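The arms and the rest of us 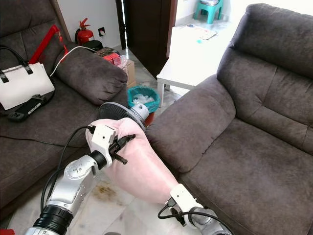
Both grippers on the pink cushiony thing, living room set

I've been at Destiseo going on 7 months now, and people keep asking me if the robots are taking our jobs. Well, mine changed, that's for sure! I came over from housekeeping at a hotel (167 rooms, my knees remember) and now I spend my shifts around a pair of arms learning to tidy up a room with sofas and a fan in it.

What's different is mostly the sitting. I used to be wiped out by 2 – now my back is fine and my eyes are tired from going through clips and marking which grabs were good. Soft stuff is the worst to mark, I go back and forth on it forever.

Nisha Shukla got moved from the floor to scheduling in September and misses the floor. Pay went up a little for her, not for me (yet, I'm asking). They want 3000 clips before the Trutach people visit, so lunch is short and I'm eating crackers as I type this.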